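Ticket: Cast filmography pages show wrong "last credit" year
Product: Aluston (film and TV listings)
Reported by: Shobha Thampi, editorial desk
Assigned to: Howard Hebden
Opened: 17 May 2023
Priority: Medium
Status: Closed

Summary
Actor profile pages display a "last screen credit" year that is later than the actor's last released title. Retired and semi-retired performers are listed as active. Two features went out with the wrong year in the opening paragraph and had to be corrected.

Steps to reproduce
1. Open any actor profile with an announced but unreleased title.
2. Compare the year in the header with the newest entry under Released.
3. Header shows the announced year. Expected: year of the newest released title.
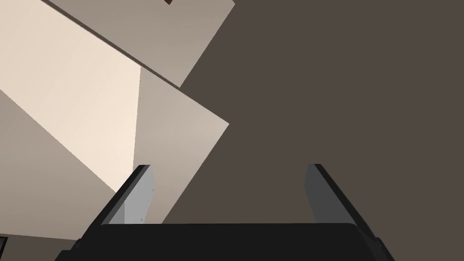
Reproduced on staging with 27 profiles. The error does not appear on profiles with no announced titles. Clearing the browser cache has no effect. Same result logged in and logged out.

Log

Howard Hebden, entry 1
Header year comes from the Fokton feed, field credit_latest. Feed was moved to the new schema in January. Old schema excluded announced titles. New schema includes them and adds a status flag, which our importer does not read.

Howard Hebden, entry 2
Tried filtering on status = released in the importer. Header years now correct on 18 of the 27 test profiles. The other 9 show a blank header.

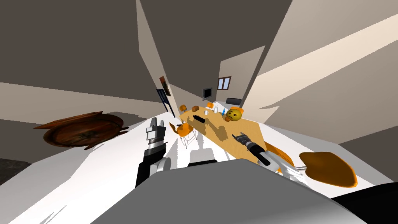
Robot arms at a long wooden table, wide-angle render

Shobha Thampi, entry 3
Blank header is worse for us than a wrong year. The story template pulls that field into the byline box and prints "Last seen in" with nothing after it. Please do not push this to live.

Howard Hebden, entry 4
Not pushed. The 9 blanks are all performers whose credits are voice work only. Fokton sends those with an empty status.

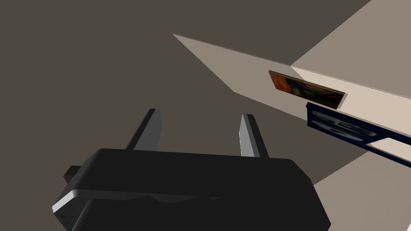

Black gripper with two parallel fingers, render

Howard Hebden, entry 5
Added fallback: if status is empty, compare release date to today and treat past dates as released. All 27 profiles correct. Ran a larger batch of 1000 profiles overnight. One mismatch, on the cast page for the short film Fetus, where the release date was entered with day and month swapped. Corrected by hand in Urio.

Shobha Thampi, entry 6
Checked the two corrected features and the short film page. All fine. Can the import limit stay at 200 records per run? Anything higher locks Urio while we are filing. 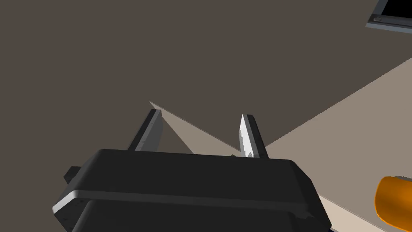
Howard Hebden, entry 7
Limit left at 200. Fix is live. Full reimport finished with no errors in the importer log. Asked Fokton to send a status value for voice credits; no reply yet. Fallback stays in place until they do.

Resolution: Importer updated, fallback rule added.
Related: byline box should hide itself when the field is empty (separate ticket, unassigned)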